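The Hutchins building has one kitchen for four floors, and most of what gets thrown out there comes from somebody's lunch. The woman who has run the building's waste and recycling for 11 years has an office next to it, with a window onto the loading dock and a shelf of binders going back to her first week. She agreed to talk on the condition that we leave her name out, because, she said, half the building already blames her for the bins.

She started in the mail room. When the old contract with the hauler ran out, the company asked for someone to take over the paperwork, and she said yes without knowing what it involved.

"I thought it was signing a form once a month," she said. "Then the first load came back rejected and I had to go down and look at it."

The load had come back because of food. There were pizza boxes in the cardboard, yogurt in the plastics and a great deal of foil that had been balled up around the end of a sandwich. She put on gloves and went through a bag of it on the dock floor. She has done that with one bag from each floor every few months since.

"You learn more from one bag than from any survey," she said. "People write on a survey that they rinse everything. The bag says something else."

**Foil and paper**

We asked which items cause the most trouble. She named foil and small paper before we had finished the question.

The foil itself is fine. Zema, the hauler that serves the building now, takes clean aluminum foil along with cans. The trouble is size. A single flat sheet is light and thin, and on a sorting line it can travel with the paper. A very small ball can drop through the screens with the broken glass. Zema asks its customers to save foil up and press it together until the ball is at least 3 inches across.

"So I tell people to open it out first, see if it's clean, wipe it if it isn't, and then squash it in with the rest," she said. "There's a box for it on the counter. When the box is full I make one big ball out of it and that goes in the metals."

Opening it out is the step she cares about most. Foil that has been closed tightly around food hides what is inside, and one greasy wad can spoil the paper it lands on.

Paper has the opposite problem. It goes in best when it is flat. Office sheets, envelopes and bags can all go in the paper bin, but once they are crumpled the fibers are harder to sort from trash, and a tight ball takes up far more room than a sheet. She said she has seen a bin look full when it held less than a third of what it should.

"I don't know why people have to crush it," she said. "I do it too. You finish with a piece of paper and your hand just closes."

She keeps a simple test for anything she isn't sure about. She crumples it and lets go. If it stays crumpled, it is foil or paper. If it opens back up, like the inside of a chip bag, it is plastic film with a metal coating, and that goes in the trash. 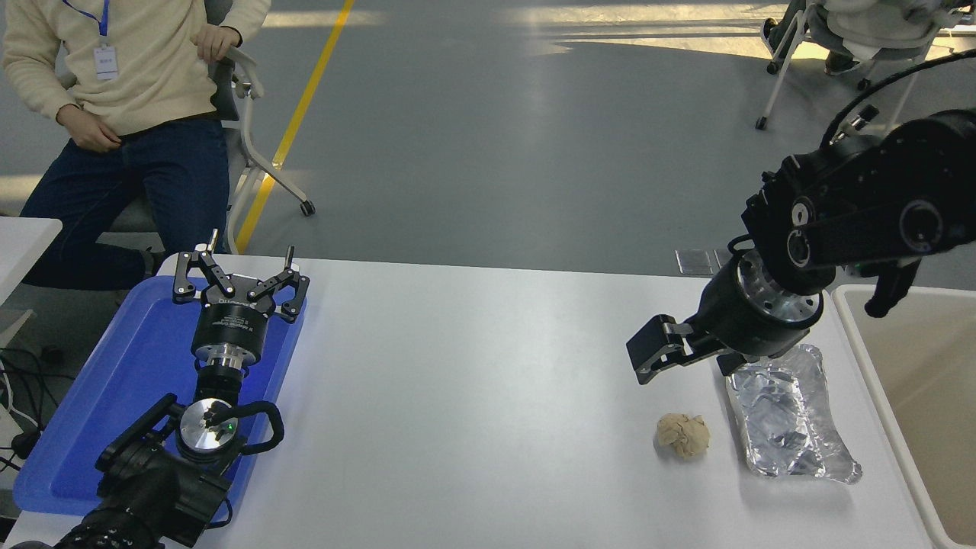 **Trays, bins and where they stand**

The building used to have a bin under every desk. She had them taken out in her second year, and she said the complaints lasted until May. In their place, each floor got a station near the elevators with separate containers for paper, metals, plastics and trash.

She would do it again, but she would do the signs differently. The first signs were lists of words in small type, and people stood in front of them holding a cup and then dropped it in whichever opening was closest. The second set had fewer words. The third set, which is still up, was made by taping real things to a board: a flattened carton, a can, a piece of foil, a paper bag.

"That one worked the best and it cost me a roll of tape," she said. "I have to replace the paper bag sometimes because it falls off."

Worktables are another matter. People on the third floor handle samples and packaging all day, and she found that they would not walk to the elevators with every scrap. They left it on the table until the end of the day and then swept the whole lot into the trash with one arm. She didn't argue about it. She let them keep a shallow tray on each table for anything loose, to be carried over and sorted once in the afternoon.

"A tray is good because you can see everything in it," she said. "With a deep bin, the first thing you put in is the last thing you think about."

The afternoon sort takes a few minutes. Her instructions for it fit on an index card, and she read them to us from the one pinned above her desk:

- Pull out the foil and open it.
- Flatten the paper.
- Look inside anything with a lid.
- What's left is probably trash.

She wrote "probably" on purpose. Batteries kept turning up in what was left, and those have a separate jar in her office.

**What the hauler sees**

Zema sends a report after each pickup, with the weight and a note if anything was wrong. She keeps these in the binders, though the reports now come by email and she has to print them. In the early years there was a note on nearly every one. The most common word was "wet."

Liquid is still her biggest complaint. A half-full coffee cup tipped into a paper bin ruins most of what is in there, and there is no way to fix it afterward. She asked for a slop bucket at every station. The building manager turned that down over the smell, and they settled on a sink sign and a drain strainer in the kitchen.

"It helped some," she said. "I still get coffee in the paper. I got coffee in the paper this week."

She visited the Zema sorting plant in Flavthorpe once and said it changed how she explained the rules. Before that, she had told people what was allowed and what wasn't. Afterward she told them how the line moved. Paper rides over the top, small things fall through, and magnets take the steel cans. Aluminum gets pushed off near the end. A person stands at the front and pulls out whatever is too big or too strange to go any further.

"They had a garden hose that day, and a bowling pin," she said. "The man there said hoses were the worst because they wrap around everything."

She asked him what he would change about the material that came from offices. He told her to stop bagging it. The plant treats a tied bag as trash because there is no time to open it. She went back to Hutchins and ordered 1,000 clear liners returned to the supplier. The recycling containers now have no liners at all and get rinsed out on the dock.

**At home**

We asked whether she is as strict in her own kitchen. She laughed and said her family would say so. She keeps a foil ball in a drawer by the stove and a paper bag on a hook for other paper. On Sunday night she takes it all out to the curb herself, and she checks the neighbor's bin as she goes by, which she would prefer the neighbor didn't know.

She reuses foil when she can. A sheet that has only covered a bowl gets wiped, folded and put back in the drawer for the next bowl. She will use it until it tears. Baking paper goes in the trash, as the coating keeps it from being recycled where she lives. Brown paper from packages she smooths out by hand and uses to line shelves.

Her next project at work is the supply room, where a company called Grodutow delivers printer parts in boxes filled with crumpled kraft paper. She has asked them for less of it and has not heard back. For now she pulls the paper out of each box, flattens what she can on the counter and leaves a stack by the door for anyone who is mailing something.

"It goes pretty fast," she said. "I put a stack out in the morning and by lunch I have to go and make another one."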